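粉色印花T恤怎么叠才不会第二天散成一团?

发帖:半截袖子 浏览 100

先交代背景。我有一件浅粉色的大号T恤,前面有黑色印花,在 Nolora 买的,当时觉得宽松显瘦,到手发现宽松到可以当床单。穿着没问题,问题出在叠。我每次都是摊在桌上,先把袖子往里折,再长边对折,看着挺像那么回事,塞进抽屉过一夜,拉开一看,又变回一坨。 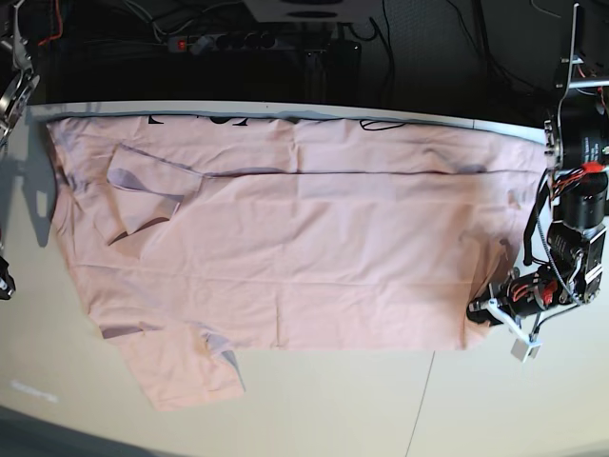 袖子是最气人的。一边折进去了,另一边就耷拉下来,等我去管那一边,这一边又翘起来。网上的教程都说“轻轻抚平”,我轻轻抚了,也重重抚了,布料对我的态度没有区别。横着的那几道旧折痕更是顽固,新折线还没压出来,旧的先冒头,衣服好像只记得它在店里被叠成什么样。

所以想请教几件事:印花应该朝里还是朝外?先折袖子还是先对折?要不要买那种叠衣板?我看 Piline 有一款,价格够我再买一件T恤了,有点下不了手。另外我的抽屉不深,叠成大方块放不下,只能竖着塞。

补充一句,请不要回复“挂起来就好了”。我的衣柜里已经没有衣架的位置了,那里面住着几件羽绒服,它们不打算搬。

阳台晾衣绳

叠衣板别买。我买过,现在垫在花盆下面,很稳。

你的毛病多半出在顺序上。大号T恤布多,先对折再折袖子,两只袖子叠在一起又厚又滑,当然要散。按我的办法来:正面朝下铺平,领口冲左冲右都行,看你顺手。把一侧连袖子一起往中间折,袖子再往回翻,让袖口落在衣身里面,不要露出边。另一侧照做。折完应该是一个长条,两边差不多直。
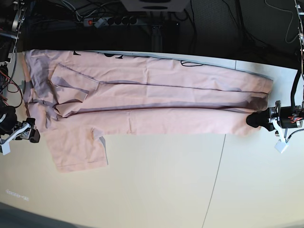 本帖最后由 阳台晾衣绳 于 4月 编辑

长条有了以后,从下摆往领口折,折到离领口一掌宽的地方停住,然后再折一次或两次,看抽屉高度。竖着放的话,折好的那一块要能自己站住,站不住就是折得太松,或者里面有一只袖子在捣乱。拆开重来,别心疼那几分钟。

印花我一般朝外。正面朝下开始折,最后印花自然就露在外面,找衣服的时候不用一件件翻。不过要是那种厚厚一层胶的印花,夏天容易互相粘,中间隔件纯棉的,别让两片印花脸贴脸。

至于旧折痕,用手抹是抹不掉的。喷点水,拎起来抖两下,晾到干透再叠。没干透就叠进抽屉,你会收获新的折痕和一种说不上来的味道。

还有个小动作很多人省掉:每折一道之前,捏住下摆的角轻轻往外带一下,让夹在中间的那层布也跟着展开。只抹上面一层是自欺欺人,下面那层皱着,叠好以后鼓一个包,早晚把整块顶散。捏的时候两层一起捏,只捏起一层的话,一拉就错位,边就歪了。
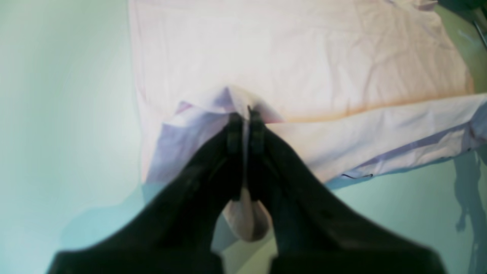

角对不齐也别太较真。T恤的下摆洗过几回以后,大多会往一边拧,你非要角对角,中间就斜了。以中线为准,边上差一点没关系,折进去谁也看不见。我当年为了一条下摆跟自己较劲到晚上,第二天照样穿出门,没有一个路人表示钦佩。

桌子也有讲究,尽量用大一点的。布料垂在桌边外面会往下坠,把刚折好的部分又扯回去。床上叠倒是够大,可是床软,折线压不实。我最后是在饭桌上叠的,前提是擦过。

爱叠不叠

卷起来。完。

好吧,多写两句,免得又被系统说字数不够。下摆往外翻一圈,两指宽,两边折进来成长条,从领口往下卷,卷到底用翻出来的那圈把它兜住。扔都扔不散,我试过往墙上扔。Cheema 的旅行收纳袋,我能塞19件,拉链至今没有原谅我。

缺点是皱。拿出来像刚睡醒,穿半天才缓过来。粉色这种浅色还好,深色的棉布褶子看着更明显。上班要见人的衣服别这么干,睡觉和下楼扔垃圾穿的随意。

你要是只想让抽屉关得上,卷。要是想拉开抽屉心情好,听楼上的。要是两样都想要,就少买点衣服,这条建议我给自己提过100次,目前采纳率是零。 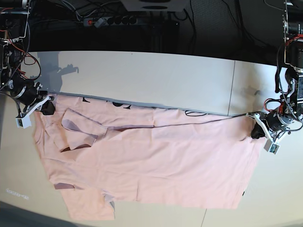

半截袖子回复说,她照楼上的顺序折了两遍,第一遍袖口还是露在外面,第二遍总算能立住了,只是下摆那头仍旧鼓着一小块,不知道是哪层没拉开。卷的办法她也试了,兜是兜住了,但卷出来比抽屉还高,推进去的时候卡住,现在抽屉既关不上也拉不开。

阳台晾衣绳

鼓的那块八成是袖子回翻的时候没到底,伸手进去摸一下,往领口方向推平就行,不用全拆。抽屉的事你先把手从缝里伸进去,往下按着慢慢拉,不要硬拽。我那个 Aria 的斗柜就是硬拽坏的,滑轨到现在还是一边高一边低。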